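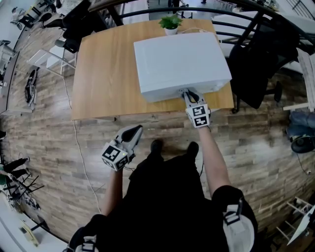 Oak-colored table with the white box on it and the plant behind. Room type: office, plank floor.

Odska Tabletop Boxes

Version 2, last edited 9th May

Summary

Odska Tabletop Boxes is a set of 443 short recordings of one household and office chore: moving a large, plain box on a table that already has other things on it. The recordings cover sliding a box toward the near edge, turning it, lifting it, setting it down and putting it back. Tables, boxes and the small items around them change from one session to the next.

The set grew out of the Fasitz tidying list, which had plenty of cups, pens and folded cloths but very little that takes up half a tabletop.

What is in a recording

Each recording covers one table and one box. It starts when the hands come into view and ends when the box has been left alone for a moment. Recordings where the box was dropped are kept and marked "drop" in the notes column. Recordings where the table itself moved are marked "table".

Contents of the download

clips/ the recordings, one per numbered folder
stills/ one still per recording
objects.csv every box, table and small item, with a short plain name
rooms.csv room type, floor type, other furniture
notes.csv free text, often empty
splits/ train and test lists

The test list has 83 recordings. No box in the test list is used in the train list. Tables are shared between the two.

Objects

Boxes are large enough that one hand does not cover the front. Most are rectangular. Surface is given as matte, shiny or printed. Matte white boxes are over-represented because the Koller room had a shelf full of them, and we plan to even this out.

Tables are named by color and general look (light oak-colored, white, dark gray). We did not record the maker or the material under the surface, so please don't read "oak" in a name as a statement about the wood.

Small items are whatever shares the tabletop with the box. Potted plants, mugs, chargers and cables are the usual ones. A plant is listed once, pot and leaves together. A cable on the tabletop gets its own row in objects.csv. A cable on the floor goes in rooms.csv.

Rooms

Recordings were made in 26 rooms, a mix of offices, kitchens and living rooms. Rooms were left the way they were found. Chairs, wheels, bags and cables on the floor stay where they are and are listed in rooms.csv under "other". Chairs with thin metal legs and office chairs are separate entries.

Labels

slide box stays in contact with the table
lift box leaves the table completely
tilt one edge leaves the table
turn box is rotated on the table
return box goes back near its first position
touch contact with no clear movement

Labels apply to time spans, so a recording can carry several. A still by itself often can't tell you whether a box is about to slide or tilt. Use the spans in the recording for that.

Known problems

Straight table edges look curved near the borders of the view. We did not correct this.

The plant is hidden behind the box in many recordings and its row in objects.csv does not say so.

Room names from the Prinumach sessions were typed by hand and there are spelling differences. "Livingroom" and "living room" are the same type.

The touch label was added in January. Older recordings were checked again for it, but short touches have probably been missed.

Weight of the boxes is not given. Some were empty and some were not, and the notes only mention it now and then.

Changes

Version 2: added touch label, split floor cables from tabletop cables, removed duplicate rows in objects.csv.
Version 1: first release.

Reporting errors

Send the folder number and the file name of the table where the error is. Corrections to object names are welcome, including very small ones.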